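Odaddale opens shared supplies table at Narkau library

Odaddale, October – A shared table for small desk supplies has opened in the reading room at Narkau library. Anyone with a library card can use it.

The table is run by Odaddale, which has supplied sorting baskets and desk storage to local schools and offices since it took over the Kotar shop. The firm has put in 2000 small items to start with, including tape and pens. Stock that is not out on the table is kept in the Bucur store next door and brought over each morning.

Items are kept in coloured plastic baskets with slotted sides, so people can see what is inside and put things back in the right place. Larger tools stay on the tabletop beside the baskets.

"People come in to wrap a parcel or put a school project together and find they are one roll of tape short," said Tullio Russo, who manages the scheme for Odaddale. "We wanted the small things to be out where you can reach them."

Users may take up to 30 items a month. Tools must stay in the room. Unwanted supplies in working order can be handed in at the front desk until 6pm.

Green, orange and yellow baskets share the wooden tabletop, with a roll of tape in the yellow one.
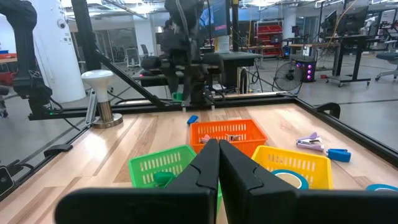 Can schools borrow a full set of baskets?

Schools can borrow one set per term by asking at the front desk and quoting reference 1527.

A second table is planned for the Kotar shop.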